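The man who runs the Dremach shirt shop in Clurbridge would rather I didn't use his name. "Put 'the owner'," he says. "My mother still thinks I went into law."

He did, briefly. He left with a decent pension forecast, a strong dislike of lanyards and seven identical white shirts, none of which fitted. "I was a fifteen and a half neck with the sleeves of a much larger ape," he says. "Every shirt I bought was either strangling me or hiding my hands. I assumed that was adulthood."

The shop opened one November, between a key cutter and a place that sells mobility scooters. It stocks shirts, collar stiffeners, and ties that he admits are there mostly for funerals. Trousers were tried and abandoned. "Trousers are a conversation," he says, and declines to have it.

Most of the trade is men who have been told to smarten up, either by an employer or by someone at home. They come in sideways, pretending to look at the socks. He gives them two minutes before he gets the tape out. "Any sooner and they bolt. Any later and they've bought socks."

What he measures first is the neck, then the arm from the middle of the back. Then he asks what they do all day, and doesn't believe the answer. "They all say meetings. You look at the elbows and it's leaning."

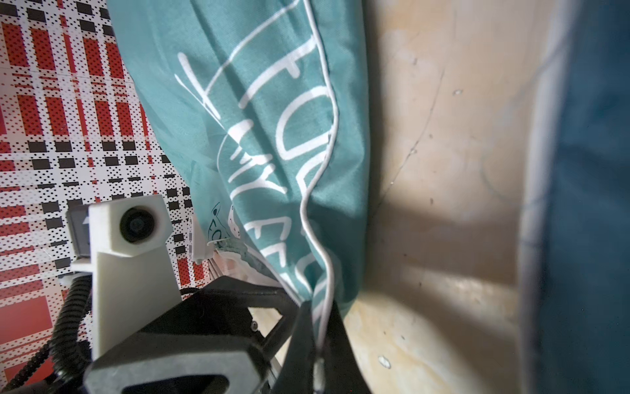

A teal cloth bag with white hand-drawn lettering.

I ask about the cloth. He uses a cotton twill called Menon for nearly everything, and can be dull about it at some length, as he cheerfully warns me. It creases less than poplin and hangs better on a man who has had lunch. He has also tried Taltosex, a stretch blend that was sold to him as the future. "It moved with the body, I'll give it that. It just carried on moving afterwards." He still has 278 metres of it upstairs. If I know anyone making curtains for a boat, I'm to get in touch.

Last year he sold 570 shirts, and he can tell you which ones came back. Nearly all of the returns were slim fit. "A man of fifty tries on a slim fit and breathes in. I say to him, are you planning to do that at work?" He has thought of putting up a sign – his wife has thought of taking it down.

On ironing he is stricter than I had hoped. Collar first, from the points inwards, then the cuffs, and the front last. I confess that I do only the bit that shows under a jumper. There is a pause while he looks at my collar.

"I did notice," he says, and goes to find the tape.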